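Opinion > Machines at Home > Testing and Rules
7 min read

If your robot only learned in tidy bedrooms, say so on the label

I spent most of April reading test reports for home robots, which I realize isn't everybody's idea of a nice spring. I do it for a living, sort of. I write buying advice for care agencies, the outfits that send people (and now, increasingly, machines) into other folks' houses to fetch things, carry laundry and check that Mom got out of bed okay. And I've come out the other end with one opinion I can't shake, so you're getting it.

We need a plain rule about simulated testing. I don't want a ban! I like simulation. I just want makers to tell us which rooms the thing was tested in, and how many of those rooms were made of anything you could stub your toe on.

Let me back up. A home robot that drives around has to learn what a doorway is, and where a bed ends, and how much floor there is between the bed and the chair. You can teach it that by pushing it around real apartments for a year. Or you can build the apartments on a computer and let it bump into things there all night long, and no one's shins get hurt. Pretty much everybody does the second one first. I would too.

The trouble starts when the numbers get written up. One maker, Cisteseck, sent me a summary for their fetching robot, the Rewi, and right at the top it said the robot had completed 2,420 navigation runs. Great number! I was impressed for a good ten minutes. Then I got to the appendix, where I learned that all but 400 of those runs were simulated, and that the simulated ones took place in 8 homes. The same ones, over and over, with the starting spot moved.

Now, is that cheating? I don't think so. The appendix was there, I read it, it was clear enough. But I'm a weird person who reads appendices. The woman who runs a small agency and has to decide by lunchtime whether to lease a couple of these is going to read the top line.
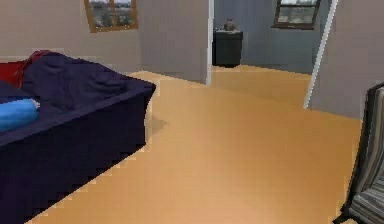 So think about what a bedroom asks of a machine. There's a blanket hanging down the side of a bed, for one. To a person that's soft, and you brush past it. To a robot that learned in a rendered world, a hanging blanket can be as solid as a wall, because somebody had to decide whether cloth moves and the cheap answer is no. Most of the time that's a harmless mistake. The robot gives the bed a wide berth and takes a bit longer. But flip it around. If it has learned that floor is floor, smooth and one color from one room clear through to the next, what does it make of a bath mat? Or a phone charger? Or my house, where there's a metal strip in every doorway that sticks up just enough to catch a slipper?

I put this to Osaze Bako, who used to run acceptance tests at Truvden and now does it freelance, and he was a lot calmer about it than I am. His view is that the simulated runs are the boring foundation and nobody sensible treats them as more. "You use them to find out whether it's stupid," he told me. "Then you use a real house to find out whether it's safe." I love that, and I'd like it printed on every box. The snag is that the people buying these things aren't in the room when he says it.

What would I want, then? It isn't a long list. Any run count that goes in a brochure should be split in two, simulated and physical, with both figures in the same size type. The number of different homes should sit right beside the number of runs, since a thousand trips through one bedroom tell you an awful lot about that bedroom. And I'd want a sentence on what was left out. Were there pets? Loose rugs? Did anyone in those homes ever leave a door half open? Were the lights ever off? A robot sent to help somebody at 3 a.m. had better have seen the dark.

I'd also like makers to show us the rooms. Just a handful of views, from the robot's own height, the plain ones with the soft blurry walls and the jaggedy corners. They don't need to be pretty. I've noticed brochures prefer the glossy kind of picture, with sunshine and a bowl of lemons, and I get it, lemons sell. But a buyer can look at one ordinary test room for five seconds and think, huh, that's a lot more floor than my clients have. That's worth more to her than a page of percentages.

The pushback I hear most is cost. Small makers say that if simulated results get marked down, only the big companies will be able to afford enough real houses to look respectable. I take that one seriously. Braltotitz is a tiny shop with 2 test apartments and they do careful work, and I'd hate a rule that made them look worse than a giant company with a sloppy warehouse full of fake kitchens. But I'm not asking for anything to be marked down! I'm asking for it to be labeled. Orange drink and orange juice can both be on the shelf. I just want to know which one I'm pouring.

The other complaint is that simulation keeps getting better, so any rule will be stale before the ink dries. Maybe. The cloth will get softer and the windows will get sharper. I don't see how that changes what ought to be on the page, though. A very good simulated bedroom is still simulated, and if it's that good, the maker should be delighted to say they used it.

Cisteseck, to their credit, wrote back when I grumbled. They're going to move the split up to page one in the next version of the summary. They haven't agreed to list the homes yet. I've asked again.

3 comments

gretchen_pdx
I run an agency with a small staff and I AM the woman deciding by lunchtime. I didn't know to ask about the number of homes. Asking tomorrow.

Toolbelt Ray
Fair piece but you're a little hard on the cloth thing. Plenty of simulators do moving fabric now. It's slow, so people switch it off for the big batches. Maybe add "which features were switched off" to your list?

mlw
The door strips!! Our hallway one stops the vacuum robot every single time. I'd pay extra for a machine that had met one before.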